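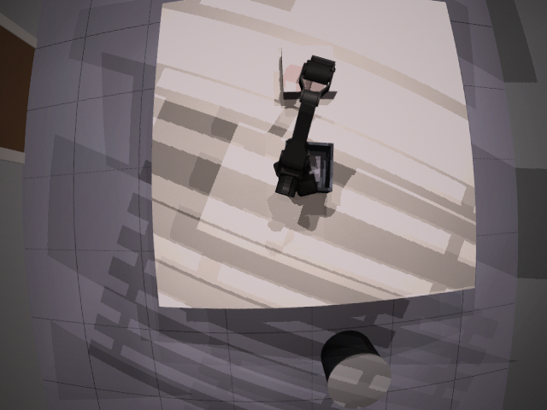

Unit 4, page 40

Shading, Shadow and Tone on Flat Surfaces
Course notes prepared by Keisha Hutchins

4.1 Scope of this unit

Unit 3 treated the construction of cast shadows by projection. This unit deals with tone: how light or dark a plane should be drawn once the outline of the shadow has been found. Only matte planes are covered. Polished and transparent materials are left to Unit 6.

The opening figure is computer rendered. Note the broad diagonal bands of lighter and darker gray on the white tabletop, and the overlapping patches they form. The remaining sections use hand-drawn cases only, and the problems at the end can be done with pencil and scale.

4.2 Terms

Illuminance. The amount of light arriving at a surface per unit area, measured in lux.

Reflectance. The fraction of arriving light that a surface sends back. It has no unit and lies between 0 and 1.

Luminance. The amount of light leaving a surface in a given direction, per unit of projected area. For the matte surfaces in this unit, luminance does not depend on the direction of view.

Umbra. The part of a shadow from which no part of the source can be seen.

Penumbra. The part of a shadow from which some of the source can be seen. A point source has no penumbra.

Students often use "brightness" for all of the first three. In written work, use the specific term. A white sheet and a gray sheet lying side by side under the same lamp receive the same illuminance and have different luminances.

4.3 The cosine rule

Let a beam strike a plane at angle A, measured from the perpendicular to the plane. If the illuminance on a plane facing the beam squarely is E0, then the illuminance on the tilted plane is

E = E0 cos A

Worked case 1. A beam gives 3000 lux on a plane facing it. The plane is turned so that A = 60 degrees. The cosine of 60 degrees is 0.5, so E = 1500 lux.

Worked case 2. The same beam, with the plane turned to A = 90 degrees. The cosine is 0, and the beam contributes nothing. The plane is still visible in practice because it receives light from the sky and from nearby walls. That contribution is called the ambient term and is added separately.

The common error is to measure A from the plane itself. If your answer increases as the beam gets closer to grazing, check this first.

4.4 Distance

For a source that is small compared with its distance from the plane, illuminance falls with the square of the distance. Doubling the distance leaves one quarter of the light.

Worked case 3. A small lamp gives 1000 lux on a drawing board at a distance of 1 m, with the beam square to the board. At 2 m the value is 250 lux. At 5 m it is 40 lux.

The rule fails for long tubes at close range and for lit ceilings. It does not apply to sunlight in any ordinary drawing problem, where the change in distance from one side of the sheet to the other is negligible.

4.5 Width of the penumbra

Let the source have width s, let the edge that casts the shadow be at distance a from the source, and let the receiving plane be at distance b beyond the edge. With the source and the plane parallel, the width of the penumbra is

w = s b / a

Two results follow. A shadow is sharp where the casting edge touches the plane, where b = 0. It grows softer in direct proportion to b when s and a are held fixed. A vertical post standing on level ground therefore has a crisp shadow at its foot and a soft one at its tip.

When two or more sources are present, construct each shadow separately, then overlay them. The region that lies in both shadows is darkest. Regions in only one shadow take an intermediate tone, and these need not match each other unless the sources contribute equally.

4.6 Order of work for a toned drawing

Fix the direction of the light and write it in the margin. Find all shadow outlines in hard pencil. Mark each plane with its angle A. Compute the direct term, add the ambient term, and multiply by reflectance. Convert the result to a step on the Sodard scale supplied with the course. Lay the darkest tone last.

Use the Sodard scale and no other. The Otow chart in the drafting room has a different number of steps, and the two cannot be mixed on one sheet.

4.7 Problems

1. A plane receives 3000 lux when square to a beam. Find A for a direct illuminance of 1000 lux. Give the answer to the nearest degree.

2. A small lamp gives 2284 lux at 1 m. Find the illuminance at 2 m with the beam square to the plane.

3. A source 40 mm wide stands 1 m from a casting edge. The receiving plane is 0.5 m beyond the edge and parallel to the source. Find w.

4. Redraw plate Wistulero from Unit 3 with a second source placed on the left. Label the regions in both shadows, in one shadow, and in none.

Selected answers: (1) 71 degrees. (2) 571 lux. (3) 20 mm.

Reading for Unit 5: Tai notes, chapters 2 and 3.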